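In defence of the bar of soap

When I moved to Plistoden, the first thing I bought for the flat was a bar of soap. It cost very little and it lasted me until the end of the winter. My neighbour, a kind woman, saw it beside the basin and asked if the shop had run out of the normal kind. By normal she meant the bottle with the pump.

I have thought about this question many times. In my country, in the house of my grandparents, there was one bar for the hands, one for the laundry and a good one for guests which the guests were too polite to open. It was an ordinary thing. In Skadinia, where I live now, a bar of soap is either very cheap and a little shameful, or it is wrapped in brown paper with a sprig of something and costs as much as a lunch. The middle has gone.

People tell me the bar is dirty, that it sits in its own water and everyone has touched it. I agree about the water. A soap needs a dish that lets it dry, and most dishes sold today are made by people who never used one. But what is on the outside of a bar goes down the drain when you rinse it, and I have never seen anybody wash the top of a pump.

What I like is how little it asks for. A washbasin needs a tap, a soap, a cup for the toothbrush, and then enough free rim to put down your watch.
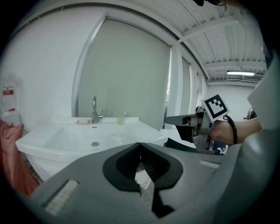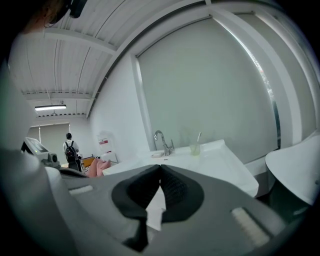
I kept my receipts for one year, because I am this kind of person. The bars came to less than half of what I had paid the year before for bottles, and there was no plastic to carry down to the bins. I don't pretend this saves the planet. It saves me a trip on the stairs, with a bag that is mostly air.

There is also the matter of quantity. A pump decides for you. One press is too much for clean hands and two are not enough after repairing a bicycle. With a bar you turn it in your hands until you feel it is enough, and a child can learn this in an afternoon – my niece did, though she also learned how far a wet soap can fly.

I will be fair to the other side. For a person with weak hands the pump is easier, and in a hospital I would not want a bar. At home I think we gave it up too quickly, mostly because the bottle looked modern. The shop on Rarkwood Street still keeps bars on the lowest shelf, behind the sponges. I buy four at a time and keep them in the drawer with the towels.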